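March 29, 2019

**Mocktail Station: what I made, what I changed, what I'd do again**
Njoroge Waweru, Intro to Hospitality project

So my project was to set up a tiny drinks station that a person could walk up to and use without asking me a single question. I picked drinks because my aunt runs the snack counter at Diststead and I've spent a lot of weekends watching people hunt for the scoop (it's always under something). No alcohol, obviously, just ginger syrup, lime and soda water.

I started planning in January and my first idea was way too big. I had a menu with 8 drinks on it! My lab partner Ko read it and asked which ones I'd tasted, and the answer was three. So the menu became those three, and the best one got named the Stirness, after our building.

**Measuring**

I used to just pour syrup until it looked okay. For the project I switched to a jigger, the double kind with a big cup on one end and a small cup on the other, and wow, it makes a difference. Big end for the ginger syrup, small end for the lime. I wrote the recipe card in "big end" and "small end" too, and people got that right away. My first card was in milliliters and everybody kept turning the jigger over looking for numbers.

I had 21 people make a Stirness from the card. Only 5 of them needed help, and most of that was about the lime (do you strain it? I forgot to say. Strain it).

**Ice**

I went back and forth on this a lot. A bucket is the normal thing but it hides the ice and takes up half the table, so I went with a plain round bowl filled up high. The downside is that it melts faster, and in my test the bottom got slushy before the last few people had their turn. Next time I'd keep a second bowl in the freezer and swap them.

**The table**

White tabletops show every drip, and syrup drips are sticky and gross, so I covered most of mine with one big sheet of brown paper. Cheap, easy, and you can roll the whole thing up at the end. It does crease, and I never got the edge to lie totally flat. Tape would fix that.

For the layout I wanted stuff in the order you reach for it, going left to right: measure, glass, ice. My Drornik handout said to put the glass first, but then people picked it up and had no free hand for the jigger. With the glass in the middle they mostly left it standing there while they poured, which is what I was hoping for.

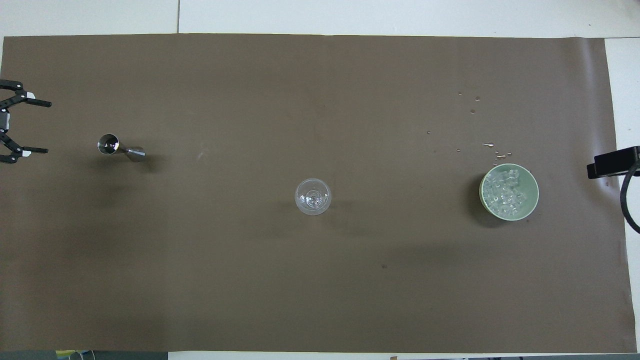

*Layout 3: jigger, glass, ice bowl on brown paper.*

**What I'd change**

Tongs! I wrote a whole section on ice and never put tongs on my supply list. I'd also print the card bigger, and try a shorter glass, because a thin one makes me nervous with a line of people reaching over it.

I'm happy with the layout though, and my aunt wants a copy of the card.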